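Looking After Your Hand-Held Gripper: Frequently Asked Questions

This page covers the Lekex hand-held gripper, the one with two linked arms, a finger pad on each and a camera looking down between them. We put it together after the Bovton and Rodevia groups kept sending us the same handful of questions, and we have tried to answer them the way we would if you were standing at our bench. Last updated April 29, 2023.

How often should I check the joints?

A quick look before every session is plenty for most people. Open and close the arms slowly and watch the pins where the links meet. They should sit level with the link on both sides and stay put while the arms move. If one has crept outward, press it back with your thumb and carry on, but if it creeps again the same day, please stop and swap it. Every 200 hours or so we'd like you to do the longer check, with the arms off and everything laid out on a towel. (A light-colored towel. You will thank yourself when a washer rolls.)

What should I clean the finger pads with?

Plain water on a lint-free cloth, with a drop of dish soap if they have picked up grease. Wipe from the base of the pad toward the tip and let them air dry. Please stay away from rubbing alcohol on the dark blue pads – it leaves the face slick, and then you will be squeezing harder than you need to and wearing out the joints for nothing.

The pads seem fine, but my gripper drops shiny packets. What's wrong?

Usually it is the pad angle. Flat, glossy packages lying on something soft are about the hardest thing you can ask of this tool, and they show up a small misalignment long before a box or a bottle would. Set the packet down on a bedspread or a folded blanket, bring the arms in from either side, and see whether both tips come down to the same depth. If one rides higher, loosen the screw at the back of that pad, press both tips gently against a flat board, and tighten again. We do this test in ordinary bedrooms and living rooms on purpose, with whatever bedding and snack packets the household has to hand.
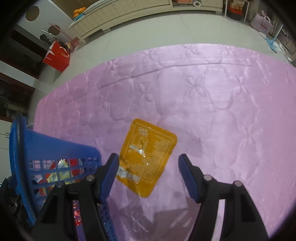
Chaiyaporn wrote to us in July to say that the board trick only worked after the arm screws had been tightened first, and that setting the pads on a loose arm meant doing the whole job over again by lunchtime. We think that is quite right, and we have since moved the arm screws to the top of our own setup sheet. So: arms first, pads second, and then the soft-surface test.

How tight is tight?

Snug with the small key that came in the pouch, then a tiny bit more. If you need to lean on it, you have gone too far. The links should fall open under their own weight when you tip the tool, with no gritty feeling along the way.

Can I oil the linkages?

You can, sparingly. One small drop of light machine oil per pin, worked in by opening and closing the arms up to 100 times, and then wipe off everything you can see. Oil that finds its way onto a pad will undo all your good work, so we like to slip a bit of paper over each pad before starting.

The camera view looks soft around the edges. Is the lens dirty?

Perhaps, but check first that what you are seeing is a smudge. Dark, rounded corners are normal with this wide lens and no amount of wiping will shift them. A smudge will stay in one place while you move the tool about. Use a dry lens cloth, and leave the paper towels in the kitchen.

Do I need to recalibrate after changing a pad?

Yes, every time, even if the new pad looks just the same as the old one. Close the arms fully, hold them for 2 seconds, open them fully, and save. If the number on the screen wobbles while the arms are held still, one of the pins is probably loose, and you will want to go back to the first question on this page.

Can I order spare parts one at a time?

Pads come in pairs and we'd rather you changed them together – a worn pad next to a fresh one closes unevenly. Pins come in a bag of 21, which should keep you going for a good long while. Please put your serial number in the order note, as the early arms take a slightly shorter pin.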